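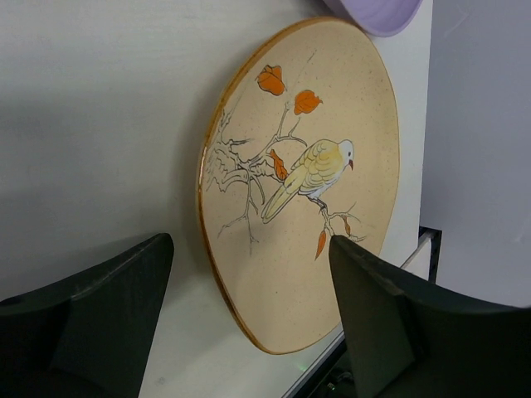 새를 잘 몰라도 동네 새 기록단에 지원할 수 있나요?
지원하실 수 있습니다. 참새와 까치를 구별하실 수 있으면 충분하고, 나머지는 첫 달에 함께 걸으면서 배웁니다.

홈 | 소식 | 참여하기 | 기록 찾아보기 | 오시는 길

조스콤(Zoscombe) 동네 새 기록단 새 참여자 모집

조스콤은 우리가 사는 동네의 새를 걸으면서 기록하는 모임입니다. 멀리 있는 철새 도래지도 좋지만 저희는 출근길 가로수, 아파트 화단, 하천 산책로에 사는 새들이 정말 궁금합니다. 지난해에는 참여자들이 보내 주신 관찰 기록이 306건이었어요. 직박구리가 압도적으로 많았고(역시!), 하천 쪽에서는 물총새 기록도 들어와서 단체 대화방이 한참 들썩였습니다.

올해는 조사 구간을 4개로 나눕니다. 하천 상류, 하천 하류, 뒷산 둘레길, 그리고 시장에서 도서관까지 이어지는 주택가 구간입니다. 주택가는 이번에 처음 생긴 구간이라 저희도 무엇이 나올지 모릅니다. 제비 둥지가 있는 처마를 알고 계신 분, 꼭 지원해 주세요.

하는 일
- 한 달에 두 번, 아침에 맡은 구간을 한 시간 반 정도 걷습니다.
- 본 새와 들은 새를 기록지에 적습니다. 이름을 모르면 크기, 색, 울음소리만 적으셔도 됩니다.
- 기록은 그 주 안에 공동 기록장 '비릭스(Virix)'에 옮겨 주세요. 종이가 편하신 분은 기록지를 찍어서 보내 주셔도 됩니다.
- 계절마다 한 번 전체 모임이 있습니다. 헷갈렸던 새를 놓고 이야기하는 자리인데, 작은 갈색 새 이야기만 하다가 끝난 적도 있어요.

이런 분을 기다립니다
- 만 16세 이상이고 한 해 동안 꾸준히 걸으실 수 있는 분
- 혼자서도, 둘이서도 조용히 걷는 시간을 좋아하시는 분
- 새소리에 관심이 있는 분. 눈보다 귀가 밝은 분이 주택가 구간에 특히 필요합니다!
- 그림을 그리시는 분도 환영합니다. 기록지 뒷면이 비어 있으니 마음껏 쓰세요.

쌍안경은 모임에서 빌려 드립니다. 새로 사실 필요 없고, 집에 있는 것을 가져오셔도 됩니다. 참가비는 없으며 교통비는 따로 드리지 못합니다. 둥지 가까이 다가가거나 소리를 틀어 새를 부르는 일은 하지 않습니다. 이 약속만큼은 모두가 지켜 주셔야 해요.

지난 2월에 나온 소책자 『우리 동네 161걸음』에 구간 지도와 자주 만나는 새 목록이 실려 있습니다. 호스턴(Hostton) 책방 계산대 옆에서 무료로 가져가실 수 있고, 참여가 확정된 분께는 우편으로도 보내 드립니다.

신청 방법
이름, 연락처, 걷고 싶은 구간(2순위까지), 그리고 최근에 본 새 이야기를 짧게 적어 호스턴 책방 접수함에 넣거나 조스콤 누리집 '참여하기'에 남겨 주세요. 새 이야기는 100자만 넘으면 되고, 잘 쓴 글을 뽑는 것이 아니니 편하게 쓰시면 됩니다. 마감은 2020년 4월 12일이며, 구간 배정 결과는 문자로 알려 드립니다.

배정 뒤 첫 걷기는 구간별로 따로 합니다. 편한 신발과 물, 연필을 챙겨 오세요. 비가 오면 미루고, 바뀐 날짜는 전날 저녁에 문자로 보내 드리겠습니다.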